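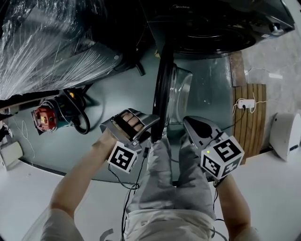 Home | Equipment | Planning | Gallery | Contact
Search this site Go
Print this page | E-mail this page

Hand-held grippers: planning gallery, Mollstead site

Mollstead is budgeting for a second set of hand-held grippers for household task recording. The notes on this page cover the items that affect the purchase request. Prices are left out until the Kellwood and Sedeck quotes have both been revised in March. The floor plan and parts list are kept with the request.

Grippers. Used in pairs, one per hand. Order in pairs only. A left unit bought alone from Sedeck carries the same delivery charge as a full set. The request covers 16 pairs, with delivery split over two shipments.

Hand straps. The left unit is held by its handle with the fingers curled through a black strap on top of the metal housing. Straps are a wear item and go under consumables. Kellwood sells them in bags of 60. One bag is enough for the first year.

Marker cubes. Each gripper has a white cube below it, printed with black-and-white patterns. Budget one spare cube per gripper. Reprinted faces must match the original size, so scaling has to be turned off at the printer. Damaged cubes are replaced whole.

Cabling. Thin black cables trail from both grippers and run down across the operator's lap and legs. Seated work needs slack for this. The Jitpraphai cable kit comes in one length and is priced per pair. Sleeving is quoted separately and can wait for the second order.

Floor area. Work is done over a gray-green painted floor, with a large black Midea appliance at one side. Allow a clear strip 600 mm wide on the operator's side. The appliance bay on the new plan is drawn at 615 mm, and the drawing should be checked against the delivery note before the bay is built.

Power. A white power strip is mounted on the wooden slatted panel, with white cords plugged in. The new room should have wall outlets at the same side as the operator's station. The electrical work is on the building budget and does not appear in this request.

Task objects. Glassware, hoses and small tools are bought locally from petty cash. Keep receipts with the room number written on them.

Next: Storage and charging shelves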